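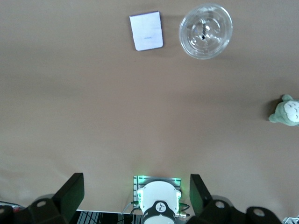
Page last changed: October, 9:40 pm

Week 7 handout – Looking at ordinary things (still life, first half)

Hi all, these are my notes from the evening session, tidied up a bit for those of you who missed it and for Leonie, who asked me to write down the part on shadows. Bring them next time with your sketchbook and a soft pencil.

We're working from a very plain setup this month: a tan tabletop with a few things spread well apart. I love a sparse table! When objects are crowded together you can hide a lot of sloppy drawing in the overlaps, and with this much bare surface you can't. So spend your first 7 minutes on the gaps. How wide is the strip of table between the white card and the clear lid? Draw that strip as if it were a thing in its own right, then put the card and the lid on either side of it.

The card
It looks like the easy one and it's the one most of you will get wrong (I did, twice). It's turned slightly, so please don't square it up with your page. There's a faint fold low down across it, and I want that line so light you can barely find it again. The gray shadow on the right side does most of the work. As for the tiny blue print, don't try to letter it – one short blue mark and move on.

The lid
A round plastic drink lid, all rings and ridges. Elmarie asked how you draw something you can see straight through, and my answer is that you draw the table first. Lay in the tan over the whole circle, then the rim, then lift out the bright highlights with a kneaded eraser. Leave the small dark spot in the middle until the end. If you're in watercolor you'll have to save your whites from the start, sorry! I use the Wurnedia 400 pad for that, but any heavy paper will do.

The green plush
Everybody's favorite, of course. Round body, pointed ear, little arm sticking out, and a cream belly with rows of dark gray chevrons. The green is much duller than you think it is. Mix it, add a touch of red, then look again. The chevrons sit in rows on the belly, so sketch the belly before you put any of them in.

Homework
One page, 40 minutes, three objects from your own kitchen table: one flat, one see-through, one soft. Same spacing idea. Mohandas has the spare charcoal if you need some.

Filed under: Class Notes, Drawing for Beginners, Still Life
12 shares | 3 comments

Bhavana Hegde
Tan first and then the rim fixed my lid completely. Thank you!!

Aled Prothero
Can the soft one be a dish towel? I don't own a plush anything.

Leonie Hamann
Thanks for the shadow part. Is the card's shadow supposed to be darker than the fold? Mine came out the same.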